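I keep a travel medicine kit that lives in the hall closet and gets audited every April, before the first trip of the year. What follows is the current procedure, written down mainly so I stop reinventing it. I am not a clinician. Doses and prescriptions come from a doctor or pharmacist, and none of them are listed on this page.

## Inventory

The kit is tracked in a spreadsheet with one row per package. Columns are generic name, brand name, strength, form, count, expiration, and destination restrictions. The generic name is the key column. Brand names change at the border, and a pharmacist abroad can do very little with a US brand name and a hopeful expression.

Last year I added a barcode step. I have a Netum handheld scanner left over from a book cataloging job, and it reads most over-the-counter boxes without trouble. It types the product code into whichever cell is active, so the cursor has to be in the right column before you pull the trigger. I overwrote 17 expiration dates learning this. The sheet now has that column locked.

Two limitations:

- Retail barcodes carry no expiration date. That still gets typed by hand.
- Pharmacy labels use the pharmacy's own numbering, so prescription bottles are entered manually too.

When a package gives only a month and year, I enter the last day of that month and set the warning for 40 days before it. That leaves room for a refill request and one round of phone tag.

## Packing

Everything goes out on the table before anything goes in a bag. I used to pack straight from the closet shelf and check items off as I went, and twice I checked off something that stayed on the shelf. Laying it all out first takes longer and has not failed yet.

The kit is split in two. The carry-on half holds all prescriptions in their original labeled containers, a copy of each prescription, oral rehydration salts, and one pain reliever. The checked half holds bandages, tape, sunscreen, and insect repellent. Weekly pill organizers travel empty and get filled on arrival.
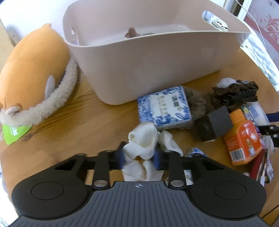 ## Temperature

Most tablets are labeled for room temperature, with a short allowance for warmer conditions. A parked rental car will exceed that allowance quickly. A few of my items need refrigeration, and for those I use a Medix insulated pouch with two gel packs.

I tested the pouch at home with a cheap data logger sampling once a minute. The run produced 2,015 readings, a little under 34 hours. The gel packs were conditioned in the refrigerator, not the freezer – frozen packs directly against a vial can freeze it, and many injectables are ruined by that. Check the leaflet for your own product. My results apply to my pouch in my kitchen.

## Paperwork

I store scans in Truvora, which syncs to my phone and keeps an offline copy. The folder has four files:

1. Vaccination record
2. Medication list by generic name
3. Prescriptions, one page each
4. Insurance card and the overseas claims number

A printed set goes in the carry-on as well. Phones run out of battery at about the rate you would expect.

For anything controlled, look up the rules for every country on the itinerary, including layovers. Some want a letter from the prescriber and some want a permit applied for well in advance. I put the date I checked in the restrictions column and treat anything from a previous year as unchecked.

## Replacing things on the road

On my last trip to Lithuania I ran out of antihistamine on the second day. The nearest pharmacy was a small one with the name Dambrauskienė on the door. I showed the medication list, the pharmacist pointed to the generic name, and I left with the same compound at the same strength in a different box. The whole exchange took less time than finding the street.

The new box got its own row when I came home. The scanner read the code with no difficulty, and the cursor was in the correct column.

## Open items

- The spreadsheet handles 3,000 rows without slowing down, which is far more than the kit will ever need, but the phone version does not display the expiration warning color. I still have to sort by date manually.
- Replace the tweezers.
- Find out whether the repellent counts toward the aerosol limit in checked bags.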